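From: Hamisi Magesa
To: Vurkness bench-users list
Subject: Re: [bench-users] Kitchen cell drifting again after the base was remounted

Hi all,

Vilém asked this on Friday and I promised a proper reply, so I'm putting it on the list where the Skosine folks can see it too. His message first:

> We unbolted the arm on our kitchen cell to clean under the mount and
> bolted it back in the same place. Same bolts, same torque, same
> everything. Now every placement lands 8 mm off, always toward the
> oven side. Re-ran the overhead camera calibration twice and got the
> same numbers both times. It gets worse the farther out the arm
> reaches. Before I tear it all down again, does anybody have a routine
> for this? Also the cables keep tugging at the far end of the reach,
> which may or may not be part of it.
>
> Vilém Lukáč

Vilém, I have been exactly where you are, and I burned most of a week on it last November before I figured it out. An error that grows with reach smells like rotation to me. Your base went back in the same place but not at the same angle! The mounting holes have a little slop in them, and a tiny twist at the base turns into a big miss out at the end of the arm. Your camera calibration came back with the same numbers because the camera never moved. It's telling you the truth, it just isn't the thing that changed.

So my routine, for whatever it's worth. Leave the camera alone. Clear the table completely, oven included if you can stand to lift it. Snug the mount bolts but don't torque them yet. Then jog the arm to three touch points spread as wide as you can get them, and write down the joint readings at each one. I use a plain pointer in the gripper for this, nothing fancy. Compare with the readings you took when the cell was first set up (you did keep those, right?) and nudge the base around until the far point agrees. Only then torque the bolts, going crosswise and a little at a time, and touch all three points again. Mine shifted on the last bolt the first two times I did it — very annoying — so don't skip the second check.

Once the base is good, I put the layout back and look straight down on it before running anything. I keep an overhead shot saved from every change so I can flip back and forth between old and new. The plate is what I look at first, and after that the oven, because it's the one thing on the table that will really hurt if the arm thinks it's somewhere else. 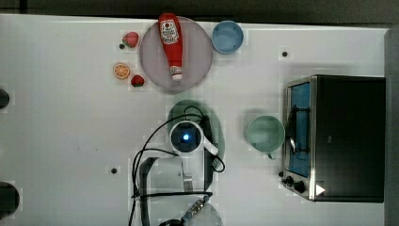
Kitchen layout from overhead, arm at the bottom, oven on the right.

Now, cables. You can see mine loop over the joint housing and hang off to the left before they run down along the link. I like a generous loop there. When I first built the cell I had everything pulled up tight and tidy, and it looked great right up until the base joint got near the end of its travel. Then the bundle went taut and the arm would fault on following error, and of course I blamed the controller. What helped was gathering the cables at a clip on the side of the housing and leaving the slack on the moving side of it. Turn the base joint slowly through its whole range by hand jog with your eye on the clip. If anything goes tight, feed more through. If a loop droops low enough to sweep the plate or the fruit, take a bit back.

I don't think your cables are causing the 8 mm, by the way. A tugging bundle gives you misses that depend on which way you came in from, and yours always go the same way. Worth fixing anyway, since you'll be in there with the wrenches out.

A few other things I do while the cell is down:

Wipe the tabletop and check that nothing has worked its way under the edge of the mount. One crumb of grit under there and the whole arm leans.

Save the old base frame under a new name before you overwrite it. Ours is called Feseo_base_349 for reasons lost to time, and I've gone back to it more than once.

Run the first program at crawl speed with a hand on the stop. I do the reach toward the oven handle last.

When it all looks right I let it do 100 placements on the plate with the ketchup bottle, which is longer and more awkward to grab than the fruit, so a bad angle shows up sooner. If the last ones land where the first ones did, I call it done and go home.

If you still have the original touch point readings, send them over and I'll compare them with mine. If you don't, Bednárik might have a copy, they set up both our cells from the same sheet. And Vilém, could you tell us which side of the mount you tightened first? I have a theory about that but I'd like to hear your answer before I say it out loud.

Cheers,
Hamisi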